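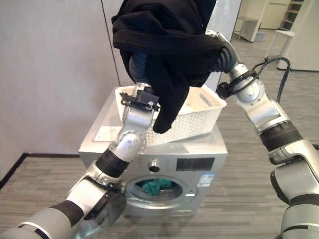
No. 43

Moving a scheduled script off the old server

I finally moved the last of our scheduled scripts off Radau, the Windows server that has been sitting under a desk at work since before I started. It took most of a week, on and off, and I want to write down what I did while I still remember it. Some of this is specific to our setup. Most of it should apply to anyone with a pile of PowerShell scripts and a Task Scheduler nobody wants to open.

The script in question is called Karaki. It was written by Teun Cuypers, who left before my time, and it does one job: every night it reads the list of people from the HR export, compares it with the groups in our directory, and adds or removes people as needed. It is 675 lines long. It has comments, which I was grateful for, although half of them describe an earlier version.

My first plan was to copy it to a container, set a timer and be done by lunch. The script ran fine on my laptop. In the container it stopped on line 39 with a path error. The path was built with backslashes, by hand, in eight different places. I replaced them all with Join-Path and ran it again. If you are moving anything from Windows to Linux, search for backslashes first. It would have saved me an hour.

The next problem was the modules. The old server had Windows PowerShell 5.1 on it and a set of modules that somebody had installed by hand over the years. There was no list. I ran Get-Module -ListAvailable on the server, saved the output to a text file, and then went through the script to see which ones it used. It used three. One of them only works on Windows PowerShell and has been replaced by something newer, with different command names and different objects coming back.

This was the slow part. The old commands returned a user object with the properties you would expect. The newer ones return a much smaller object unless you ask for each property by name. If you don't ask, you get an empty value and no error at all. Karaki then compared an empty department with the department from HR, decided that everybody had moved, and made plans to take every person out of every group.

I say made plans because I had added a -WhatIf switch by then. Please do this before you do anything else. In an older script it is usually a matter of putting this at the top:

[CmdletBinding(SupportsShouldProcess)]

and then wrapping the lines that change something in an if ($PSCmdlet.ShouldProcess(...)) block. Karaki had four places where it changed something, so it was a ten-minute job. I also added a stop: if the script wants to remove more than a set number of people in one run, it writes an error and exits. Zdeňka Mikuš asked why we never had that before, and I had no good answer for her.

Then there was the password. The old script read it from an encrypted file, and that file could only be decrypted by the same account on the same machine. It is a reasonable way of doing things on one server and no use anywhere else. I went with a managed identity, so there is no password to store. You turn it on for the host, give it the permissions it needs, and the script connects with -Identity. The permissions have to be granted by an administrator, and in our case that meant a ticket. The ticket was closed on Thursday, with the wrong permission granted. I opened another one.

A note on permissions, as I got this wrong myself the first time. Reading group members and changing group members are separate things, and there is a third one for reading users. I had asked for two of the three. The error message only says that you have insufficient privileges to complete the operation. It doesn't say which one is missing. I ended up writing a small test script that makes one call for each permission and prints whether it worked. I'll keep that one.

Logging was next. On Radau the script wrote to a text file on the D drive, and when something broke, Emilian Buzatu would log in and read it. In a container the file is gone when the run ends. I changed all the Add-Content lines to Write-Output and let the platform collect them. I also made each line start with the run ID and a level, so you can filter. The text itself is the same as it was, including one message that says only "hmm". I left it in. It means the HR export had a person with no start date.

The timer gave me one more surprise. Task Scheduler runs on local time and the new host runs on UTC. The HR export arrives at 2:15 in the morning, and my first scheduled run started before it was there. The script read the previous day's file without complaint. I moved the run to later and added a check on the age of the file – if it is older than a day, stop.

I ran both versions side by side for eight nights, the old one for real and the new one with -WhatIf, and compared the output each morning. There were differences on two of the nights. One was a person with an apostrophe in his last name, which the old version had been skipping all along. The other was a trailing space in a group name. Both are fixed.

Radau is still switched on. Lwazi Sibiya thinks there may be a print job on it that accounting uses at the end of the month, so it stays until the end of November and then we'll see who calls.

Next on my list is the report script, which builds a spreadsheet by opening Excel on the server and clicking through it with COM objects. I have looked at the first page of it. If you have replaced something like that with the ImportExcel module and kept the formatting, leave a comment, I would like to see how you handled the merged cells.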